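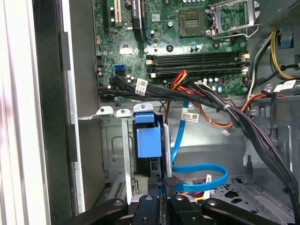 Vimmont 743 Open-Board Tower
Practice Desktops > Towers > 743

In stock. Page updated 2023-09-26

If you teach PC building, or you just want a machine you can take apart on a Sunday and not worry about, this is the tower we keep recommending. It's a real full desktop case with a real board inside, and the socket is bare and ready for a processor. Lift the retention bracket, look at those gold contacts, and you'll see why people get careful very quickly!

We supply it without a processor and without memory. That's on purpose — fitting those parts is most of the fun, and you can pick your own from our Fudow parts kits or use what you have in the drawer. Please keep fingers and sleeves away from the socket pins. They bend easily and we can't replace them under the return policy.

What you get

Tower chassis with drive bays
Green motherboard, fitted, with chipset heatsink
Two memory slots, empty
Expansion slots
SATA ports
Internal wiring, left in place and bundled

We love that the wiring stays in. Routing a drive around a thick run of cable is a skill of its own, and a bare board on a bench won't teach it (the Ochoa bench board is lovely for other things, see the related items).

Good to know

These are used machines, so expect old labels and a few marks on the metal. Each one is checked by Mogens Vídalín at our Clurlow workshop before it goes out. Classes ordering 5 or more get a printed build sheet for every tower, and we can handle orders of up to 50 with a little notice. The next batch arrives in October.

Shipping: 2 working days
Returns: unused towers only, socket pins intact

Related: Fudow Parts Kit, Ochoa Bench Board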